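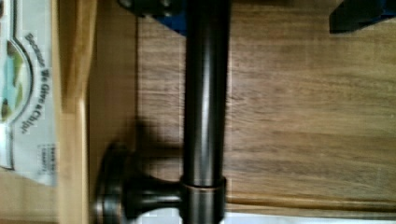
Dark bronze bar pull, lower post and collar

Bar pulls on wood cabinets, post keeps working loose, plus copper color showing
posted by rarkeck_reno

Hi all, quick one, in the middle of a kitchen redo and running out of patience. We put dark bronze bar pulls on all the doors in May, 14 of them, the Cabello ones from the big Flurulbridge store. Oil rubbed look. Love them on the wood. Problem is a few of the lower posts won't stay snug. I tighten the screw from inside the door, fine for a week or two, then the round base starts turning again. Top post is fine on every one of them. Weird??

Second thing. There's a copper color along the edge of the collar where the bar meets the post, and a faint ring of it around the foot. Is the finish coming off already or is it meant to look like that? Can't remember if it was there when I opened the box. Would rather not send them all back, boxes are long gone.

Doors are medium brown, lots of grain, a bit of sheen on them. Don't want to scratch anything up. Screws are the ones that came in the bag. Thanks in advance

hingeandhandle

Copper on the edges is normal for oil rubbed bronze. A lot of makers rub it back on purpose at the rims so the lighter color comes thru. If it was wearing you'd usually see it first where your hand goes, so middle of the bar, back side. Wipe with a soft dry cloth and look there. No change in the middle = leave it alone.

Don't polish it. No brass cleaner, no vinegar, nothing gritty. Damp cloth, dry it right after. I ruined a set once with the stuff I use on faucets, took the dark right off.

For the loose post, check screw length before anything else. Take one out, hold it against the edge of the door. If it's too long it bottoms out in the post before the base pulls down on the wood, feels tight but isn't. If it's too short you only get a couple threads. Supplied screws don't suit every door. Hardware store will have the next size up or down, bring the old one so you match the thread.

If length is ok: drop of removable threadlocker on the screw, the kind you can undo with a hand screwdriver. Not the permanent one. Snug it, don't crank. Let it sit overnight before anybody yanks on the door.

Also back off BOTH screws, set them both a few turns, then tighten a bit each side. If you do the top all the way first and the holes are a hair off, the bottom one is always under strain — bet that's your problem with only the lower ones going.

flurul_dan_the_handyman

just superglue it

grovia_kitchens_fan

Please don't superglue it lol. You'll want those off someday.

Agree on hole spacing. Mine were drilled with a cheap jig and the bottom hole was slightly out on 12 or 13 doors, had to open it up a little with a bigger bit from the inside. Just a touch, the round foot covers it. Tape on the face side so the wood doesnt chip. And a small washer under the screw head inside the door helped, the heads had been sinking into the wood.

Felt or clear rubber rings under the foot also work if you can find thin ones. They grip so the base can't spin. Bag of 1000 was the only size I could get, so now I have rings for life. Trim with nail scissors if they poke out.

rarkeck_reno

Ok took one off just now. Holes ARE off, screw goes in at an angle on the bottom. Middle of the bar is all dark so leaving the finish be. Going to try backing off both sides first, then the washers. Will post back if it's still loose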